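플러크비, 공동주택용 저취 수성 접착제 ‘단사이드’ 공급 규격 개정
벽지·시트 시공 시 표준 도포량과 양생 조건 재정비, 4월 출고분부터 적용

실내 마감용 접착제 제조사 플러크비(Flurkby)는 벽지 및 장식 시트 시공에 사용하는 수성 접착제 ‘단사이드(Danside)’의 공급 규격을 개정하고, 개정된 기술자료를 대리점과 시공 협력사에 배포한다고 밝혔다. 개정 규격은 4월 출고분부터 적용되며, 기존 규격으로 생산된 재고는 포장에 표시된 사용 기한까지 종전 기술자료에 따라 사용할 수 있다.

개정 대상은 표준 도포량, 희석 비율, 바탕면 함수율 기준, 초기 양생 조건, 이음매 보수 절차의 다섯 개 항목이다. 제품의 주성분과 포장 단위는 변경되지 않는다. 제품 코드 역시 유지되며, 개정 규격 적용 여부는 용기 측면 제조번호 뒤에 붙는 영문자 R로 구분한다.

플러크비는 종전 기술자료가 석고보드 바탕을 기준으로 작성되어 있어 합판, 미장면, 기존 도장면에 시공할 때 현장마다 도포량 편차가 컸다고 설명했다. 회사가 협력사로부터 회수한 시공 기록지 1,158건을 검토한 결과, 들뜸이나 이음매 벌어짐으로 재시공이 기록된 현장은 168건이었다. 이 가운데 56건은 바탕면 함수율을 측정하지 않은 상태에서 시공되었고, 29건은 기술자료가 허용하는 범위를 넘어 물로 희석한 경우였다. 나머지는 바탕면 요철, 이음매 압착 부족, 시공 직후 난방 가동 등 복수의 원인이 함께 기록되어 단일 원인으로 분류하지 않았다.

개정 기술자료는 바탕면 종류를 흡수면, 반흡수면, 비흡수면으로 구분하고 각 구분별로 도포량을 따로 제시한다. 흡수면에는 초벌 도포를 의무 공정으로 두었다. 종전에는 초벌 도포가 권장 사항이었다. 비흡수면에는 연마 또는 전용 프라이머 처리를 선행하도록 했으며, 광택이 남은 도장면에 직접 시공한 경우는 접착 보증 대상에서 제외한다.

희석은 흡수면 초벌에 한하여 허용된다. 본 도포용 접착제에는 물을 추가하지 않는다. 현장에서 점도가 높다고 판단되는 경우에는 희석하지 말고 용기째 실온에 두었다가 저속 교반한 뒤 사용하도록 했다. 교반 후에도 덩어리가 남는 제품은 사용하지 않고 제조번호와 함께 대리점에 반납한다.

기술자료 작성을 총괄한 라병철 플러크비 제품기술팀장은 “시공 기록을 보면 제품을 바꿔야 해결되는 문제보다 바탕면 확인 단계에서 걸러낼 수 있는 문제가 많았다”며 “함수율 측정값을 기록지 첫 줄로 옮기고, 값이 비어 있으면 접수되지 않도록 양식을 수정했다”고 말했다.

양생 조건은 온도와 환기로 나누어 규정한다. 시공 중과 시공 후 초기 양생 기간에는 실내 온도를 일정하게 유지하고, 바닥 난방의 급격한 가동을 금지한다. 창을 전면 개방하는 방식의 강제 환기도 초기 양생 기간에는 제한된다. 환기가 필요한 경우 맞통풍이 생기지 않도록 한쪽 개구부만 부분 개방한다. 제습기와 온풍기는 벽면을 향해 직접 송풍하지 않는다.

이음매 보수 절차는 이번 개정에서 가장 분량이 늘어난 항목이다. 종전 자료는 들뜬 부위에 접착제를 주입하고 압착하도록만 되어 있었다. 개정 자료는 보수 전 들뜸 부위의 범위를 확인하여 표시하고, 바탕면 탈락이 동반된 경우에는 주입 보수를 하지 않도록 규정한다. 바탕면 탈락이 확인되면 해당 폭 전체를 철거하고 바탕 보수부터 다시 실시한다. 주입 보수를 한 부위는 롤러 압착 후 표면에 밀려 나온 접착제를 젖은 천으로 닦아내며, 마른 뒤 긁어내는 방식은 무늬층 손상 우려가 있어 금지한다.

무늬 맞춤에 관한 지침도 추가되었다. 불규칙한 조각이 흩어진 테라초풍 무늬는 반복 단위가 눈에 잘 띄지 않아 현장에서 맞춤 없이 재단하는 사례가 많다. 개정 자료는 이 계열의 무늬도 제조사가 표기한 반복 치수를 기준으로 재단하고, 큰 조각이 이음매에서 잘려 맞닿지 않게 되는 경우 재단 위치를 조정하도록 했다. 안쪽 모서리에서는 한 폭을 그대로 꺾어 넘기지 않고, 모서리를 지난 위치에서 재단하여 다음 폭과 겹쳐 자른다. 모서리에 금속 몰딩이나 기둥재를 대는 경우에는 부재에 가려지는 여유 폭을 확보한 뒤 재단한다.
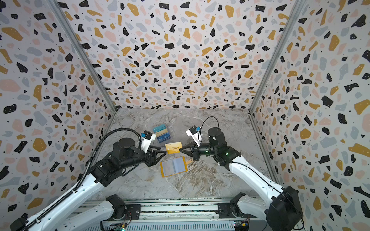 서울, 4월 — 플러크비는 규격 개정과 함께 협력사 대상 기술 교육 과정을 개편한다. 교육은 이론과 실습으로 구성되며, 실습 과정은 바탕면 판정, 함수율 측정, 초벌 도포, 모서리 재단, 이음매 보수의 순서로 진행된다. 기존 수료자는 이론 과정을 면제받을 수 있으나 바탕면 판정과 이음매 보수 실습은 다시 이수해야 한다.

교육 과정의 설계와 평가는 실내 마감 시험·교육 업체 테클레압(Tekleab)이 맡는다. 테클레압은 실습 평가표를 작성하고, 교육생이 시공한 시험편의 이음매 간격과 들뜸 여부를 판정한다. 판정 결과는 교육생 본인과 소속 협력사에 통지되며, 불합격 항목은 해당 공정만 재응시할 수 있다.

미흐레트 아스포 테클레압 평가책임은 “평가표에서 외관 점수의 비중을 낮추고 공정 기록의 비중을 높였다”고 밝혔다. 아스포 평가책임은 “시공 당일 외관이 양호해도 난방기를 지나면서 이음매가 벌어지는 경우가 있어, 당일 외관만으로는 판정 근거가 충분하지 않다”고 설명했다.

플러크비는 시공 기록지의 전자 제출도 시작한다. 전자 기록지는 자재 이력 관리 서비스 플렐렐(Flellel)을 통해 작성하며, 종이 양식은 당분간 병행 접수한다. 필수 입력 항목은 다음과 같다.

제조번호 및 개정 규격 표시 여부
바탕면 구분(흡수면, 반흡수면, 비흡수면)
측정 위치별 함수율
초벌 도포 여부 및 희석 비율
벽지 또는 시트의 제조사, 품번, 반복 치수
시공 중 실내 온도
시공 종료 시각
초기 양생 기간 중 난방 및 환기 상태

함수율은 벽면별로 상부, 중간부, 하부에서 측정한다. 외벽에 면한 벽과 욕실에 인접한 벽은 하부 측정 위치를 추가한다. 측정값 중 하나라도 기준을 초과하면 해당 벽면의 시공을 보류하며, 다른 측정 위치와의 평균값으로 판정하지 않는다. 측정기는 핀형과 비접촉형을 모두 사용할 수 있으나 한 현장에서 두 방식을 혼용한 경우 기록지에 각각 표시해야 한다.

플렐렐의 운영 담당 치온 기데이는 전자 기록지가 통신이 불안정한 현장에서도 작성되도록 임시 저장 기능을 지원한다고 밝혔다. 임시 저장된 기록은 연결이 복구되면 전송되며, 전송 전까지는 작성자만 수정할 수 있다. 전송 이후의 수정은 이력으로 남고 수정 사유를 입력해야 한다. 매주 일요일에는 시스템 점검으로 조회 기능이 일시 중단되나 임시 저장은 이용할 수 있다.

보증 조건은 일부 변경된다. 개정 규격 제품을 사용한 현장에서 접착 불량이 발생하면, 플러크비는 필수 입력 항목이 모두 기재된 시공 기록지를 기준으로 보증 여부를 판정한다. 기록지가 제출되지 않은 현장은 제품 시료 시험만 가능하며 시공비에 대한 보상은 적용되지 않는다. 누수, 결로, 구조체 균열 등 바탕면 외부 요인에 의한 하자는 종전과 같이 보증 범위에 포함되지 않는다.

보증 접수 시에는 하자 부위의 근접 사진과 벽면 전체 사진, 남은 접착제 용기의 제조번호 표시부 사진을 제출한다. 용기를 폐기한 경우에는 납품서로 제조번호를 확인할 수 있다. 현장 확인이 필요한 건은 접수 후 지역 대리점이 일정을 통지한다. 확인 전에 철거가 이루어진 부위는 판정 대상에서 제외될 수 있으므로, 긴급 철거가 불가피한 경우 철거한 벽지의 뒷면이 보이도록 일부를 보관해야 한다.

보관 및 운송 기준은 유지된다. 단사이드는 동결을 피해 보관하며, 한 번 얼었던 제품은 녹은 뒤 외관에 이상이 없더라도 사용하지 않는다. 개봉한 용기는 표면에 막이 생기지 않도록 내부 비닐을 접착제 면에 밀착시킨 다음 뚜껑을 닫는다. 서로 다른 제조번호의 잔량을 한 용기에 합치는 것은 금지되며, 합친 제품은 기록지에 제조번호를 기재할 수 없어 보증 대상에서 제외된다.

본투 메르샤 플러크비 유통관리 담당은 개정 전후 제품이 한동안 함께 유통되는 점을 감안해 대리점 창고에서 두 규격을 분리 적재하도록 요청했다고 밝혔다. 한 현장에 두 규격이 함께 납품된 경우 벽면 단위로 나누어 사용하고, 동일 벽면에서 혼용하지 않는다. 대리점은 현장 요청이 있을 경우 미개봉 구규격 제품을 동일 수량의 개정 규격 제품으로 교환한다. 교환 시 추가 비용은 없으나 운송비는 교환을 요청한 측이 부담한다.

개정 기술자료는 대리점에서 인쇄본으로 받을 수 있으며, 협력사 계정이 있는 경우 플렐렐에서 전자 문서로 열람할 수 있다. 인쇄본과 전자 문서의 내용이 다를 때에는 개정 번호가 높은 문서를 우선한다. 종전 기술자료의 인쇄본은 구규격 재고가 소진될 때까지 현장에 비치할 수 있으나, 표지에 구규격 전용임을 표시해야 한다.

플러크비 소개
플러크비는 벽지, 장식 시트, 바닥재용 접착제와 프라이머를 제조·공급한다. 단사이드는 공동주택 실내 벽면 시공용으로 공급되는 수성 접착제 제품군이며, 본 도포용과 이음매 보수용으로 구성된다.

보도 관련 문의
플러크비 홍보담당 레타이 알레마예후

기술자료 및 보증 문의
플러크비 제품기술팀 또는 관할 대리점

교육 신청 문의
테클레압 교육운영 창구. 소속 협력사명과 기존 수료 여부를 함께 기재할 것.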